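Petutden Community Boards > Home & Hobby > Old desktop, keep it going or let it go?

gwion_j
Hello all, I've been putting off this post for weeks, so bear with me.
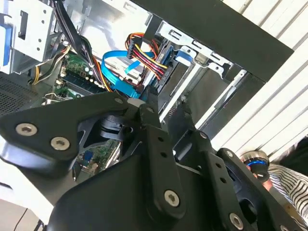

How often should I be cleaning the dust out of a desktop tower that sits on the floor in a house with two long-haired cats?

Hanh_Ta
Every three months would be my rule with cats, and twice a year if you can get it up onto a desk. Carpet is the worst place for it. I moved mine to a low shelf last March and the difference in the filter was something to see (and I have only the one cat, though she sheds for a whole litter).

gwion_j
Thank you, Hạnh! I was doing it once a year and feeling proud of myself. Mine is 14 years old now and I only use it for letters, photos and the family tree, which has got up to 1000 names and counting. My daughter would like me to buy a laptop and be done with it.

abilio_v
I'm going to side with your daughter, Gwion, and I say it with affection. I kept a tower going for ages and one evening it just didn't start. I lost a whole winter of scanned recipes from my aunt. New machines use less power, too.

Hanh_Ta
But Abílio, that's a backup problem! A new laptop can die the week after you buy it. Get an outside drive, copy the family tree onto it, and keep it at your daughter's house. Then the old tower can take its time.

abilio_v
Fair enough on the backup, I'll give you that one. I still wouldn't put money into parts for it.

chau_lo
I would, a little. I paid 33 dollars for a new case fan and mine went from sounding like a hair dryer to something I can sleep next to. Gwion, unplug it at the wall before you open it, and hold the fan blades still with a finger when you use the canned air. Short bursts. I do mine out on the porch.

gwion_j
Porch it is, as soon as the rain lets up. Châu, was the fan hard to fit? My hands aren't what they were.

chau_lo
Four screws and one little plug. Write down which way the old one faced before you take it out, I got mine backward the first time.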